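Housekeeping Practice, Unit 6: Dry Cleaning of Beds and Soft Surfaces
Course handout, Fultureck Training Center
Last updated: December 2021
Shares: 40 | Comments: 62

This unit covers picking up dry debris from a stripped mattress with a hand brush and a dustpan. It follows Unit 5 (stripping and bagging linen) and should be read before the practical. Students who started in September have already used the same tools on stairs and window ledges.
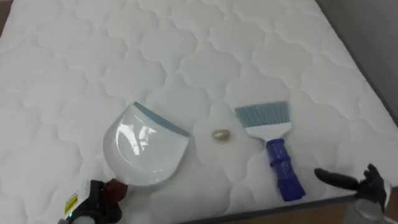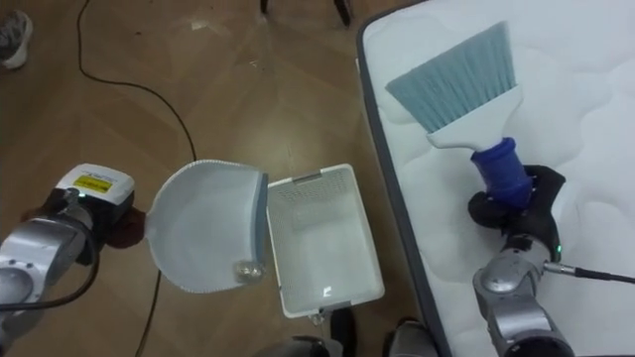 Quilted mattress, hand brush and dustpan.

1. Why brush and not vacuum

A vacuum with an upholstery head is still the main tool for a full mattress cleaning. The brush and pan are for the small job: crumbs, wrappers, a bit of foil, nut shells, hair clips, pills. Larger bits block the upholstery head, and a thin wrapper will seal against it and stop the suction. Pick these up first. In the Pritska guesthouse rooms we use for practice, most beds need only this step between guests, with a full vacuuming on every 90-day rotation.

2. Surface types

Smooth ticking. Debris slides easily. Short strokes, low pressure.

Quilted ticking. The stitching lines sit lower than the padded parts, and crumbs collect in them. Brush along the line first to lift the debris out, then across toward the pan. If you brush only across, the bristles ride over the high parts and leave the grooves as they were.

Tufted. Buttons and deep tufts hold dust the brush cannot reach. Use the crevice tool.

Edge border. The seam where the top panel meets the border is its own area. Do it last, working from the head of the bed to the foot.

3. The tools

Hand brush: soft to medium bristles, straight end, all the same length. A brush that has been used on floors does not go on a bed. At Fultureck the bed sets are kept on the upper shelf of the Ojo cart and the floor sets on the lower.

Dustpan: look at the lip before you start. A flexible edge strip should lie flat along its whole length. On a hard floor a small gap matters little, but on a mattress the pan sinks into the padding and an uneven lip leaves a line of dust behind. Replace the pan if the strip is torn or has come away at one end.

Check that the pan is empty and clean underneath. Grit on the underside marks white fabric.

4. Method

a) Strip the bed completely, including the protector.
b) Look over the whole surface from the foot end, then from one side. Remove anything sharp by hand, with gloves.
c) Set the pan down with the lip toward the debris and press lightly so that the fabric dips just in front of it.
d) Hold the brush at a low angle. Draw the debris to the lip in short strokes. Do not flick.
e) Tip the pan back slightly before lifting it.
f) Carry the pan level to the bin. Hold it over the floor and not over the bed while you walk around.
g) Do the edge seam.
h) Sweep the floor next to the bed with the floor set. On parquet, sweep in the direction of the boards where the pattern allows.

5. Found items

Jewelry, coins, medication and anything that might belong to a guest are not debris. Put them in a found-items envelope, write the room number on it, and hand it in at the desk. Enter it in the Sturkitz log before going to the next room. If you are not sure, treat it as a found item.

6. For the practical

Bring gloves and closed shoes. The practical is in room 824. You will be marked on the order of work, handling of the pan, and the condition of the quilting grooves when you finish. Speed is not marked in this unit.

Reading: course book, chapter on bedding, the section on ticking and covers.

Related handouts
Unit 5: Stripping and Bagging Linen
Unit 7: Mattress Protectors and Toppers
Unit 9: Care of Wood Floors
Cart Setup Checklist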